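Melon Bread at Home: Getting the Crackly Top Right

Posted 4/26/20 by Hanneke Bakker

I first ate melon bread in February, at my friend Fumiko Tamura's flat in Skirkbridge, and I went home with two more in my coat pockets and no shame at all. If you haven't met it, it's a soft, slightly sweet bun wearing a thin biscuit jacket, scored in a criss-cross so that it cracks as it bakes. There is no melon in it (I asked!). It took me a good many goes to make one I'd hand to a guest, so I've written down what I do now.

Start with the bun dough, which is any soft white enriched dough you already like. Mine has milk, an egg and a fair bit of butter, and I leave it somewhere warm until it has doubled. Don't hurry it. My kitchen is draughty and it can take most of a morning, so I put the bowl in the oven with only the light on and go and do something else.

While that's going on, make the biscuit dough. Cream soft butter with caster sugar, beat in an egg a little at a time, then fold in plain flour until you have something like a stiff shortbread. Wrap it and chill it well. A warm biscuit layer slides about and tears, and then you'll be patching it with your thumbs as I did the first few times. 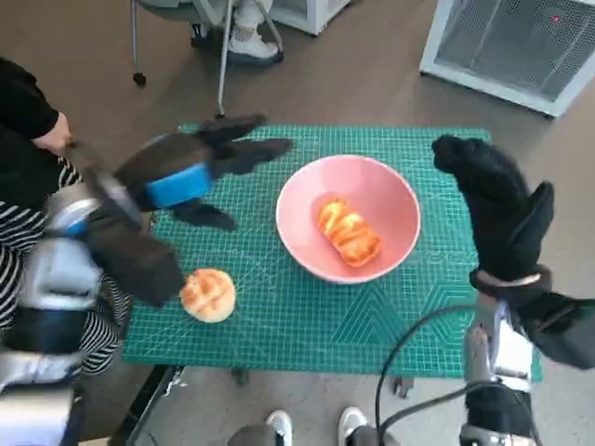
Divide the bread dough into balls and let them rest under a tea towel for 20 minutes. Roll each piece of biscuit dough between two sheets of baking paper until it's big enough to cover the top and sides of a ball, but leave the underneath bare or the bun can't rise properly. Press the covered top gently into a saucer of sugar, then score it with the back of a knife — a criss-cross, firm enough to leave a proper line but not so deep that you reach the bread.

Let them puff up again, and bake in a moderate oven until the tops are pale gold. Fumiko takes hers out sooner than I do. I like a bit of brown along the cracks, and we have agreed to differ.

Cool them on a rack and eat them the same day if you can. By the next morning the top has gone soft, although a few minutes in a hot oven will bring back most of the crunch — and a cup of strong tea will see to the rest.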